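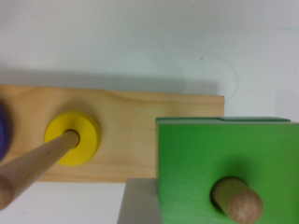

I've been suspicious of wooden toys for years. More precisely, I've been suspicious of what people say about wooden toys, usually in a soft voice, usually while charging you for it. So when my sister handed down a box of them I was grateful for the box and sceptical about everything else.

Most of it came out of her basement, where it had been since 2006. There's a stacking board with pegs and rings, a lot of painted blocks, and a pull-along duck with one wheel that I've put aside for the glue. The board has Prusotlow pencilled on the underside, and I can't find out whether that was a maker, a shop or the kid down the street.

My sister's line is that a toy like this teaches size, colour, sorting and patience. Maybe. Mine is two and a half, and what he has learned so far is that a ring can be worn as a bracelet and that dowel makes a good noise on a radiator. He does put rings on pegs. He also puts toast on pegs.

I went looking for proof, which was a mistake. Every toy shop with a blog has an article on the subject and they all seem to have copied it from each other. Fokis, who will sell you a new set in muted colours (oatmeal, fog, a green that looks unwell), says open-ended play "nurtures the whole child". The whole child! As opposed to what, the top half? I read 1410 words of that and came away knowing the price of shipping to Manitoba.

What I will grant is that the thing has lasted. The pine is plain and pale, the sort of wood you could find at any lumber yard, and the colours on the rings are properly loud. I like that. I grew up with loud toys and I don't see why a toddler should have to match the sofa. The plastic stacker we were given new, a Stilitent with a song in it, went to the thrift store after nine weeks. The song was part of the reason. The base also had a curve to it, so it rocked, and every time he got three rings on he would lean on it and the whole business went over. A flat board doesn't do that.
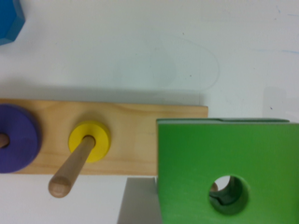 Photo: Koen Van den Broek

Purple and yellow were side by side on the board for most of the morning, and I will admit I started fussing about it. Purple is the big one, yellow is smaller. Is that a sequence? Should there be something in between? I don't have the instructions, if there ever were any, and my sister says you just put them on. Koen, who was over for coffee and has raised two kids without reading a single article, asked me who I thought was going to mark it.

Fair enough. I put the green cube down beside the board and left it alone.

The blocks are the part I'd defend, if you made me. A cube and a hexagon are enough to be going on with at this age. He likes the hexagonal ones because they roll, badly, and then stop. I like them because they stop. Chien, the second-hand place by the library, had a bin of the same kind of thing last August and I walked right past it, muttering.

On cleaning, since two people have already written to ask: damp cloth, a drop of dish soap, wipe again with plain water, stand the board on its edge overnight. Don't soak it. I've seen vinegar recommended, and also beeswax, and also a 1000 grit sandpaper for the pegs, and I haven't tried any of them. I'm not polishing a dowel. If a ring has flaking paint, or you don't know how old the paint is, get it tested or don't hand it over, whatever your aunt says about how you turned out fine.

My table needs a better scrub than the toys do, mind you. There are marks on the white top that I'd swear are pencil and that won't shift for anything I own – suggestions welcome, as long as they don't involve baking soda, which I've done.

Am I converted? No. I still think half the talk about wooden toys is for the adults, and I still think he'd be as happy with a saucepan and its lid. But the board is staying in the front room, and the duck gets its wheel back once I find the clamp.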